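Last updated: May

Two hooks instead of a rail - do jackets need hangers?

Geum-ok Geum
My narrow white wardrobe has two small hooks near the top of the back wall and no rail. I put the maroon jacket on the left and a black garment on the right. 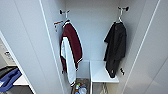 The shelf gets in the way of anything long. Should I drop the hangers and hang things by the collar?

Lim
Keep the hangers. A collar loop stretches with a heavy jacket. Check any screws nearby too.

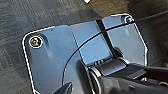
Clear bluish plate, screw in each upper corner

Put the longer piece on the side away from the shelf.

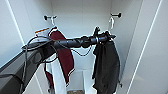 Sondby
I'd just fold the black one - 2 garments is plenty in there.

We use cookies. Accept / Manage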